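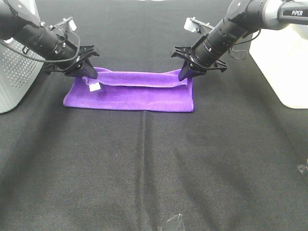 Dernton Linens is bringing back its Household Towel Days this August, and anyone who has ever opened a closet and had the whole stack slide out is warmly invited to come along. The purple microfiber towel, folded long and narrow with its little white tag at one end, has become a favorite for these sessions, and that bright violet is easy to follow from the back row when it's laid on a dark cloth! Last year 386 households signed up for the program, which started in the Grara showroom and now has a second home on Montes Street, and we were delighted (and a little surprised) by how many people stayed on to talk about shelves, drawers and the right way to store a towel for the car.

This year's program covers bath towels, dish towels and microfiber cloths, with plenty of time to practice. Guests will start with the long fold, which suits narrow shelves and rails, and then move on to the compact bundle, a great help in a small bathroom or a crowded linen drawer. Each household will also take home the Ernura folding guide, now in its second printing of 1230 copies.
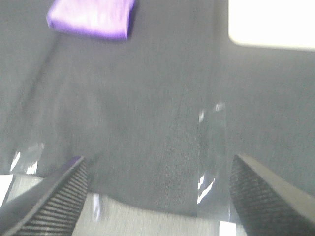

Purificación Robles said she had always rolled her towels and now folds the small ones into bundles, "mostly so I can get the drawer shut," though she still rolls the beach towels and has no plans to stop.

Sessions begin at 2 p.m. every Sunday in August at both locations. Admission is free, and guests are welcome to bring a towel from home. Places can be reserved at the front desk of either showroom.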